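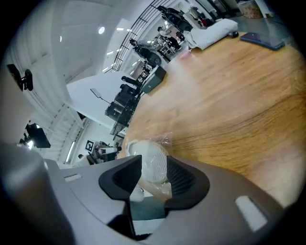
View from the gripper camera, fingers open around a bagged item on the wooden table.

Drudgate - hand-held gripper and recordings

Drudgate is a hand-held gripper with a wide camera, built in our shared workshop. A person holds it and does small table tasks, and the recordings are used to train the arm that we are still building. This file explains what is in the folder and how to use it.

Who made it

Luminița Toma designed the printed parts. Wycliffe Chege wrote the recording software. I, Vojtěch Vondráček, keep the files in order and answer the mail, so the mistakes in this text are mine.

What is in the folder

parts/ - printable files for the body and the fingers
record/ - the program that saves the video and finger width
episodes/ - 88 episodes, one folder for each
notes.txt - changes, newest first

Each episode has one video, one table of finger positions and a short text with the task in plain words. The name of the person holding the gripper is not saved.

The tasks

Most episodes are pick and place on a table. Items in plastic bags are the difficult group. The bag shines under the lamps and it changes shape when the fingers close, so please do not expect clean edges in the video. Other things stay on the table during recording, such as a phone or a folded cloth, and we did not remove them.

Printing and assembly

Print the body in gray at 20 percent fill. The finger pads are black and have ribs on the inner face. Print them with the ribs up, otherwise the supports damage them. The fingers need 2 springs, and these must be the same length. Our first pair was not, and the left finger always closed before the right one.

Known problems

The lens bends straight lines strongly. Run record/undistort before you measure anything.
Lamps on the ceiling can make the exposure jump when you tilt the gripper fast.
The cable to the finger sensor gets loose. Check it in the morning before the first episode - we lost a full session in November this way.

Use

You may use and change everything for free, also for paid work. Please keep the names above in your copy. The workshop is a shared space and people can be seen in the background, so do not try to identify them.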